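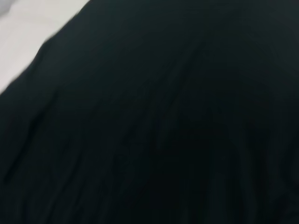

Abb. 3: Dunkler Stoff mit weichen Falten, oben links die helle Auflagefläche.

Lesezeit: 6 Minuten

3.2 Der Faltenwurf dunkler Stoffe beim Zusammenlegen

Wer sich länger mit dem Zusammenlegen von Wäsche beschäftigt, der entwickelt mit der Zeit eine gewisse Zuneigung zu den schwierigen Stücken, und zu diesen gehören in unserer Untersuchung ohne Zweifel die dunklen Stoffe. Auf hellem Leinen zeichnet jede Falte einen kleinen Schatten, dem das Auge gern folgt; bei einem fast schwarzen Tuch dagegen muss man sich mit einem schwachen Schimmer begnügen, der hier ein wenig ins Grünliche spielt und dort wieder im tiefen Schwarz verschwindet (Abb. 3). Gerade deshalb haben wir diesem Teil des Bestands einen eigenen Abschnitt gewidmet.

Die Stoffproben stammen aus den beiden Haushaltsreihen Holst und Ballen, die im Mai zusammengeführt wurden, und umfassen 900 Legevorgänge, darunter 90 mit sehr dunklem Material. Gelegt wurde stets auf einer hellen Fläche, weil sich der Stoffrand davon am besten abhebt. In Abb. 3 lässt sich gut nachvollziehen, was wir im Folgenden als »Schulter« bezeichnen: Am Rand scheint sich der Stoff leicht anzuheben und rundet sich zur helleren Fläche hin ab. Die Kante verläuft dabei auch nicht ganz gerade, sondern wölbt sich im oberen Teil etwas nach außen, mit einer kleinen Einkerbung oder Falte an der Biegung.

Im Inneren des Tuches sind die Verhältnisse, wie so oft, verwickelter. Ein dunklerer Streifen, der an eine Falte oder einen zusammengeschobenen Wulst denken lässt, zieht sich etwas rechts der Mitte nach unten. Links deutet sich eine zweite, weichere Falte an. Solche Innenfalten wurden im Protokollbogen Skindura gesondert vermerkt, auch dort, wo man sie mehr ahnte als sah, und wir möchten an dieser Stelle ausdrücklich für Nachsicht mit den Grenzfällen werben. Für einen Bogen brauchte man rund 60 Sekunden, bei dunklen Stoffen gern auch einmal länger.

Über Webart und Nähte sagt Abb. 3 nichts aus; für beides verweisen wir auf die Materialliste im Anhang. Die Einteilung der Randformen folgt in Abschnitt 3.3.

© Arbeitskreis Dasa, 11. November 2020 | Kontakt | Nach oben

Verwandte Beiträge
Kanten und Säume im Protokollbogen Skindura
Helles Leinen: Schatten als Lesehilfe
Die Haushaltsreihe Ballen im Überblick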